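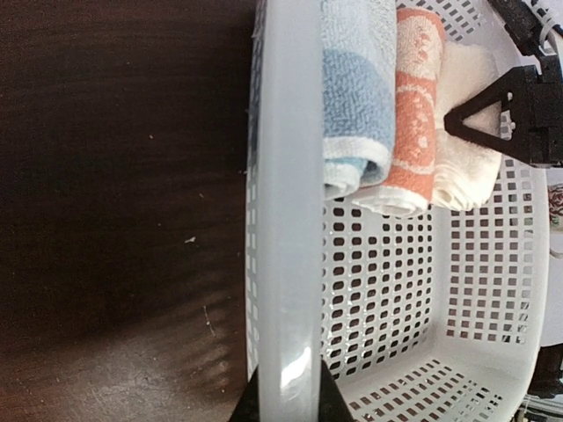
Ismail asked whether a basket of towels was really the thing to put in front of a crowd, and would they not get bored by the second one? I had the same worry going in, I'll admit, and it shaped a good deal of what follows in this section.

4.3 The open day at Trullton

We held our open day at the Trullton workshop on April 29, 2021, with the two-arm table running from the morning until we packed up. I'd pushed for it for ages. Most of our results up to that point came from sessions where the only people watching were us, and I wanted to know what happens to a demonstration when the folks around it are talking and leaning in and asking if they can have a go (they all ask if they can have a go!).

The setup was the same one described in Section 3. Two arms on a front rail, an enclosure around the back and sides, and household things on the tabletop. We run it on Itotus, our control software, and I didn't change a single setting for the day. That was deliberate, because I wanted the numbers to sit beside the July ones from the year before without an asterisk.
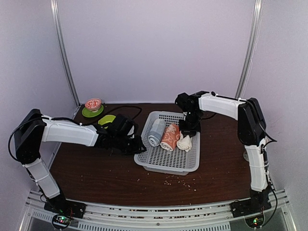

Figure 2. The two-arm table with rolled towels in the basket, Trullton open day.

Rolled towels make a lovely test item, in my opinion. They squash, they lean on their neighbours, and a fluffy one behaves nothing like a thin one when the fingers close on it. Visitors got this straight away. I'd prepared a little speech about soft objects and contact, and I think I gave it twice before dropping it and just letting people watch. Everybody has rolled a towel at home and had it come undone on the way to the cupboard, so they already had opinions about where the gripper should go.

The basket caused more talk than I'd planned for. Its rim gives the fingers something to bump, and the colour of the plastic is hard on the wrist camera under bright light. A few visitors wanted to know why we didn't pick an easier basket. Fair question! My answer was that people own this kind of basket, and I'd sooner find the trouble at our bench than in somebody's laundry room.

Now, the comment cards. We put out 900 and got 700 back, a far better return than at our earlier Idness visit, where the cards sat beside the coat rack and hardly anyone picked one up. The most common remark was on speed. People found the arms slow, and plenty of them said so in capital letters. The next most common was that the slowness made them comfortable standing close, and quite a few cards said both things, one right after the other. I haven't tried to boil that down to a score, and I'd be wary of anyone who did.

Seven cards asked about folding. We don't attempt folding in this paper, and the reasons are in Section 6, but I've kept those cards pinned over my desk. The questions about noise went to the Idness group, who look after the enclosure and have been after better panels for a while now.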